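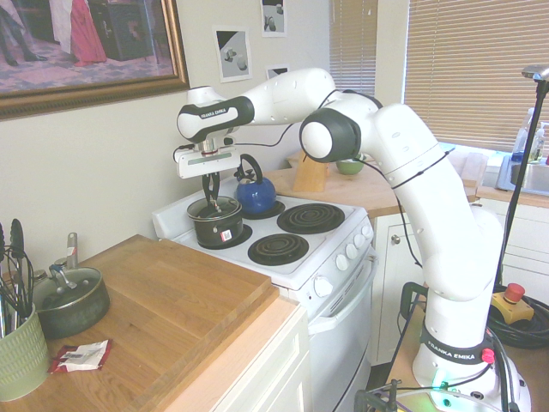
Cochabamba, June 10, 2021

Salt, Maize and Godparents: Llama Caravan Households and Their Valley Hosts
Speaker notes, Brayan Villca
7 min read

Opening

Thank the organizers. State the topic in one sentence: how herding households from the high plateau keep exchange partners in the maize valleys, and what happened to those partnerships once trucks took over most of the hauling.

Say early that this is a talk about households. The word "community" will come up, but the caravan was never run by the community as a body. A household owned the animals, chose the route and carried the loss.

Credit Yaneth Quispe for the valley interviews and Rosaura Pacheco for the kinship charts. The fieldwork was joint. The reading of it is mine.

Terms (leave the slide up)

Caravan: a train of pack llamas, castrated males, led by members of one household or of closely related households. Females stay with the herd on the plateau.

Host: the valley household that gives the caravan a corral, a place to sleep and first claim on its goods. In the interviews the usual word is "casero," which in town means any regular customer or seller. On the routes it means something heavier. Spend a minute on this. Listeners from La Paz will hear the market sense and miss the other.

Compadrazgo: ritual kinship created at a baptism, a wedding or a first haircutting. The tie that matters here is the one between parent and godparent, more than the one between godparent and child.

Setting

The plateau side is dry grassland and salt flat. Herding is dependable there, potatoes and quinoa less so, and maize does not grow. The valley side is warm enough for maize but short of salt, wool and dried meat. Each zone lacks what the other has. This is standard Andean material, so keep it short.

The valley settlement discussed today is Kivia, at 2,492 meters. It lies below the last pass on the old route, with stubble fields that can hold animals after harvest. The plateau settlement is Cárdenas. Pronounce it clearly, as people will confuse it with the surname.

Caravans left Cárdenas after the valley harvest and came back before the planting rains. The calendar was set by the maize. A household that arrived early found nothing to exchange and used up its welcome. Arriving late meant taking whatever grain was left.

The exchange itself

Salt traveled as cut blocks. Maize was measured by volume, in the host's own container, and the container was inherited. Several hosts told Yaneth the name of the ancestor who first used it. The rate was expressed as containers per block and was treated as fixed, even when the cash price of either good moved.

Point out the obvious problem. Blocks differ in size and containers differ in volume, so a fixed rate leaves plenty of room to adjust without saying so. A herder in a poor year cut smaller blocks. A host in a poor year leveled the grain with a stick; in a good year he heaped it. Both sides knew. Neither raised it in front of the other, and in the interviews both sides raised it readily once they were talking about somebody else.

Then the extra. When the measured exchange was finished, the host added a portion outside the count. Herders remember the extra better than the rate. Gladys Benavides, who walked the route as a girl with her father, described hosts entirely in these terms: who gave it, who forgot it, who gave spoiled ears. Read her passage from the handout if there is time. Skip it otherwise.

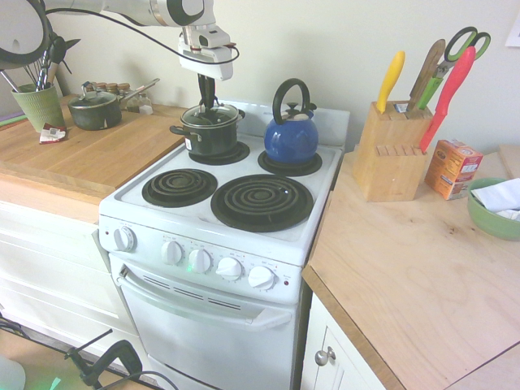
Did the herders and their hosts marry one another?
Rarely. The tie was made through godparenthood, which let each household keep its land and herd on its own side of the pass.

Stay on that answer, as it carries the second half of the talk. Rosaura's charts show the same pattern wherever the record is good enough to read. A partnership starts as plain exchange. After some seasons the host is asked to sponsor a child from the herding household. The request nearly always runs in that direction, from plateau to valley, and it is made at the end of a visit, when the animals are already loaded. A refusal can then be given without the two parties having to share a roof afterward.

There are two exceptions in the charts. Both are marriages of younger sons who moved down and gave up their share of the herd. Their descendants in Kivia are still called by the plateau name, and not always kindly.

After the road

Be careful with the usual story, in which the truck arrives and the caravan disappears. The sequence on this route was slower. The road reached the valley first and the plateau later. For a long stretch herders walked the upper part and sold at the roadhead, so the hosts below lost their visitors before the herders lost their trade. That accounts for much of the bitterness in the Kivia interviews, which Cárdenas people find hard to understand.

What remained after the hauling stopped:

- Godparent visits, now by bus, mostly at the patron feast.
- School lodging. Plateau children board with the old host family during term. We recorded four such cases in detail.
- Seed. Valley households still get certain potato varieties from above and will not buy them in the market.
- Labor at harvest, paid partly in grain and measured in the old container.

Maribel Muñoz has argued that these are survivals and will end with the present generation. I disagree on the school lodging. It is recent, it answers a current need, and younger couples are setting it up using the older vocabulary. Give her view fairly before giving mine. She may be in the room.

Limits of the material

The valley interviews are fuller than the plateau ones. Men were overrepresented on the subject of routes, women on the subject of storage and measures, and we did not always correct for that. The parish books have gaps, so early godparent ties rest on memory. Nothing in the talk should be extended to the southern routes, where the salt trade was organized differently.

Closing

Return to the container. Mention that one family in Kivia keeps theirs on a shelf by the door and takes it down for harvest pay only. Then stop and take questions.

If asked about llama numbers: we have no usable count. If asked about the state and the salt tax, refer to the handout.

Home Talks Field Notes Reading List Search

Contact | © Brayan Villca | Back to top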